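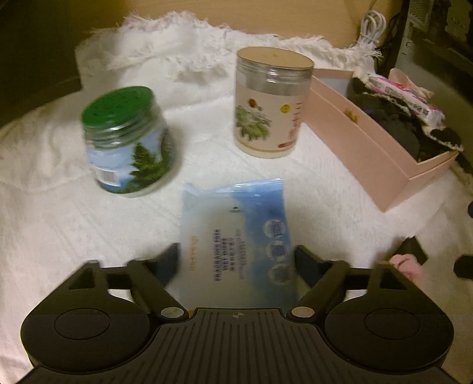 Mai, Notizen zur Gerätebeschaffung

Stand Handgreifer: 4 Stück im Haus, davon einer mit Spiel im linken Gelenk. Für die Aufnahmen bei Pratbridge sind zwei Plätze parallel geplant, also zwei im Einsatz, einer als Reserve, einer zur Reparatur. Das reicht nur, solange kein zweiter ausfällt. Antrag auf zwei weitere geht mit in die Sammelbestellung.

Finger: Weiche Packungen (Feuchttücher, Nachfüllbeutel) sind für die Planung der kritische Fall. Die Standardbacken von Imai sind im Angebot enthalten, die weicheren kosten extra. Ich nehme von beiden einen Satz pro Greifer auf und streiche dafür den zweiten Transportkoffer. Lieferzeit der weichen Backen: 13 Wochen. Wenn wir im Herbst anfangen wollen, muss die Bestellung noch diesen Monat raus.

Verbrauchsteile:
Backenbeläge, 40 Stück
Gelenkstifte, ein Beutel
Markeraufkleber, ein Bogen, können wir zur Not selbst drucken
weiße Tücher als Unterlage, waschbar, die mit Fransen nicht nachbestellen (Fäden in den Gelenken)

Objekte: Budget 200 Euro, Drogerie und Supermarkt. Bisher viel Weiches und Beutelartiges, dazu Schraubdosen. Dosen bitte in verschiedenen Höhen und mit verschiedenen Deckelfarben. Was fehlt, sind schwere Sachen und alles mit Henkel. Quittungen einzeln aufheben, die Verwaltung will keine Sammelbelege mehr.

Angebot Grillia für den stationären Arm liegt vor. Preis in Ordnung, aber Wartung erst ab dem zweiten Jahr und Anfahrt extra – nachverhandeln. Offen ist auch, ob unser Greiferflansch passt oder ein Adapter dazukommt. Zeichnung angefordert.

Lager: Storedby nimmt die Kisten ab Juni, abgerechnet wird nach Regalmeter. Vorher aussortieren. Die alten Netzteile bleiben hier.

Noch zu klären: Kostenstelle für die Backen (Verbrauch oder Gerät?). Davon hängt ab, ob ich ein Vergleichsangebot brauche.

Nachtrag 16:30: Imai rechnet die Versandkosten pro Lieferung. Also alles zusammen bestellen, auch die Beläge.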